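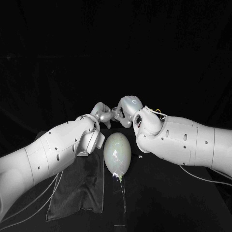 Nornitow, 31 May 2020

Balloon and party decoration packer - part time, seasonal

Sollero makes up balloon sets and table decorations for party shops and event halls. We are taking on 5 people for the packing room at our Nornitow site, to start in June. The contract runs 10 weeks and may be extended if autumn orders come in as they did last year.

The work is done by hand at a table. You will inflate sample balloons from each batch, check them for thin spots and bad necks, tie them off, and tape them to display cards or backing cloth. You will also cut clear tape to length, fold cloths, and fill bags to the packing list. Most of the tape work is on small clear parts, so you need steady fingers and fair eyesight (glasses are fine). Short fingernails, no rings.

A set in the Prerkia line has 157 pieces and is the largest we pack. New packers start on the small sets and move up when their supervisor signs them off.

Shifts are mornings or afternoons, Monday to Friday. Say in your application which you want - we can't promise a mix of both. The work is seated, with a break halfway through. You will sometimes carry cartons from the packing room to the loading door. They are bulky but light.

You should have:
- some experience of handwork, paid or not (sewing, model making, gift wrapping, florist work)
- enough English to read a packing list
- your own way of getting to the site; the Skála bus stops at the gate, but not before the morning shift

Latex is handled in this room all day. Please do not apply if you have a latex allergy.

Pay is hourly and is paid every second Friday. Training days are paid at the full rate. Work shirts are supplied, and there is a locker for your things. Phones stay in the locker during shifts.

To apply, send a short letter with your work history to the packing office and quote job number 411. No photo needed. We ask everyone we invite to come in for a one-hour trial at the table, with tape and a few balloons, and we pay for that hour. Applications are read as they arrive, and the ad comes down when the places are filled.

Contact | © 2020 Sollero | Back to top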